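What does a jury do?

Page 7 of our How Things Work bit. By Zewditu Endale
Updated Thu 21 March

Lots of you wrote in about courts. So, juries. Quick one this week.

Say somebody is accused of burgling a house. The police think they did it. They say they didn't. Who decides? In a big case, in England, it's a jury. 12 ordinary people. A bus driver, a baker, somebody's auntie. They don't have to know anything about the law before they start.

How do you get picked?

By luck. A computer picks names from the list of people who can vote. A letter comes through the door. You have to be at least 18, so not you, not yet. And you can't be older than 75.

Most people who get the letter have to go. If you're very ill or have something you really can't miss, you can ask to go later.

More people turn up than are needed. Names get read out in the courtroom, and those people go and sit in two rows at the side. Then each one makes a promise, out loud, to be fair. They can promise on a holy book or without one. Both count the same.

Who else is in the room?

The judge. Sits at the front, higher up. Keeps things fair and explains the law.

The prosecution. A lawyer who tries to show the person did it.

The defence. A lawyer who speaks up for the person accused.

The defendant. That's the person accused. They sit in a part called the dock. Nothing to do with boats.

Witnesses. People who saw something or know somthing. They come in one at a time and answer questions.

A made-up case

Let's pretend. Mr Gullard is accused of taking a bicycle from a shed in Dolness. The bike belonged to Miss Korby. A witness says she saw a tall man wheeling it down the lane in July. Mr Gullard is tall. But so are plenty of people! And his friend Mathew says the two of them were fishing all day.

Who's right? The jury listens to all of it. They can write notes. They can pass a question to the judge on a bit of paper. What they musn't do is look things up on a phone, or chat about the case at home. Not even with their mum.

Making up their minds

When everyone has finished, the jury goes off to a private room and talks. No one else is allowed in. They have to be sure he did it before they say guilty. If they only think he might have, it's not guilty.

The judge wants all 12 to agree. If they've tried for a long time and can't, the judge may let them decide with 10 or 11 on the same side. Still stuck? There might be a new trial with a new jury.

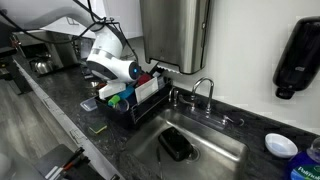

What happens next?

Not guilty: the person goes home.

Guilty: the judge picks the punishment, which is called the sentence. Could be a fine, could be unpaid work, could be prison. The jury doesn't choose that part.

Words to know

Verdict - what the jury decides
Evidence - anything that helps show what happened
Oath - a serious promise
Foreman or forewoman - the juror who stands up and says the verdict

Try it in class

You need 12 jurors, a judge, 2 lawyers, a defendant and a witness or two. Somebody has taken the class biscuits. Lawyers get five minutes each. Jury goes in the corridor to decide, quietly please. Then send us your verdict.

Next time: what a magistrate does.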